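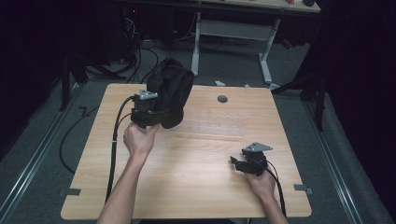

제9호 · 12쪽

작업 일지, 3월

오전 내내 Pirkex의 시간 정렬 모듈만 붙잡고 있었다. 왼손 그리퍼와 오른손 그리퍼의 자세 스트림이 같은 시계를 쓴다고 생각하고 코드를 짜 두었는데, 로그를 겹쳐 그려 보니 오른쪽이 계속 늦다. 지연이 일정하면 상수 하나 빼고 끝낼 일이다. 그런데 녹화가 길어질수록 차이가 벌어진다. 드리프트다.

양손에 그리퍼를 하나씩 들고 탁자 위에서 마주 보게 했다가 벌리는 동작을 반복했다. 두 손이 동시에 멈추는 순간을 기준점으로 잡으려는 것이다. 속도가 영에 가까워지는 구간을 자동으로 찾게 했더니 처음에는 손떨림까지 전부 정지로 잡았다. 창 길이를 60밀리초로 늘리고 나서야 쓸 만한 후보만 남았다. 그래도 천천히 움직이는 구간에서는 가끔 틀린다. 이건 임계값을 속도 분포에서 뽑는 쪽으로 바꿔야 할 것 같다. 내일 한다.

점심 뒤에는 Clullholm 쪽 플래너를 봤다. 사람이 움직인 궤적을 그대로 넣으면 팔이 따라가지 못하는 구간이 나온다. 원인은 대부분 손목 회전이다. 사람은 손목을 꺾었다가 아무 생각 없이 되돌리는데, 플래너는 그걸 관절 한계까지 충실하게 따라가려고 한다. 보간 전에 자세를 쿼터니언으로 바꾸면서 부호를 맞추지 않은 것도 한몫했다. 부호가 뒤집힌 프레임에서 보간이 먼 길로 돌아간다. 예전에 Brastport에서 똑같은 버그를 고친 적이 있는데 그 수정이 이쪽 저장소로는 넘어오지 않았다. 두 줄짜리 수정이었다. 테스트도 같이 옮겼다.

오후 3시쯤 다시 녹화를 걸었다. 한 번에 2,000프레임씩 끊어서 저장하도록 바꿨다. 파일이 커지면 Pinheiro 뷰어가 읽다가 멈춘다. 뷰어를 고치는 게 맞지만 지금은 그럴 시간이 없다. 끊어 저장하면 경계에서 프레임이 하나 중복되는데, 이것도 로더에서 걸러 내야 한다. 할 일 목록에 적어 두었다.

케이블이 양쪽 손목 아래로 늘어져 있으니 크게 돌리는 동작은 불편하다. 팔을 교차하는 동작은 오늘 목록에서 뺐다.

정렬을 다시 돌린 결과는 전보다 낫다. 선형 보정만 넣어도 앞쪽 약 700프레임은 거의 겹친다. 뒤쪽은 아직 어긋난다. 드리프트가 직선이 아니라는 뜻이니 구간별로 나누어 맞춰 볼 생각이다. 구간을 너무 잘게 나누면 잡음에 맞추게 되므로 기준점이 충분한 곳에서만 나누기로 했다.

저녁에는 설정 파일을 정리했다. 좌우 이름이 어떤 파일에서는 left, 어떤 파일에서는 l, 또 어떤 파일에서는 0이다. 전부 left와 right로 통일했다. 변환 스크립트를 한 번 돌리고 예전 파일은 따로 보관했다. 커밋은 했고 푸시는 아직이다.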